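Un brazo robótico repone el expositor de la tienda de Flundlow en Piltdale
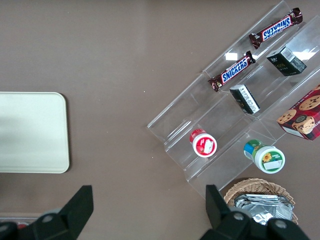 El expositor transparente de aperitivos y la bandeja, en el puesto de trabajo del brazo. Foto: Flundlow

La tienda de empleados que Flundlow gestiona en su centro de Piltdale ha empezado a usar un brazo robótico para preparar los pedidos pequeños y reponer los expositores del mostrador. El equipo, instalado en agosto por la firma Bouazza, trabaja con chocolatinas, cajas de galletas y otros productos de poco peso.

Hasta ahora esa tarea la hacían tres personas del turno de mañana, que entraban a las seis para tener los pedidos listos antes del primer descanso. Con el cambio, dos de ellas pasan a atención al público y a control de caducidades. La tercera sigue junto al brazo, revisa las bandejas y retira lo que la pinza no ha cogido bien.

"El horario es lo que más hemos notado", explica Rosalind Baptiste, encargada de la tienda. "Ahora entramos a las siete y media. A cambio hay que aprender a manejar la pantalla y a parar la máquina cuando toca, y eso a unos les ha costado más que a otros".

El brazo puede preparar hasta 90 pedidos por turno, según la empresa. Los envases cilíndricos son los que más problemas dan, porque ruedan al soltarlos, y de momento se colocan a mano en los días de más movimiento.

La plantilla de la tienda, de 31 personas, no se reduce, según Flundlow. Everett Holloway, delegado de los trabajadores, confirma que el compromiso figura por escrito, aunque pide que se revise la categoría de quienes supervisan el equipo. "Es un trabajo distinto, con más responsabilidad - y se sigue pagando como reposición", señala.

Las dos partes se reúnen el miércoles para tratar ese punto y el calendario de formación. Flundlow estudia además llevar el mismo sistema a su tienda de Udham, donde todavía no hay fecha para la instalación.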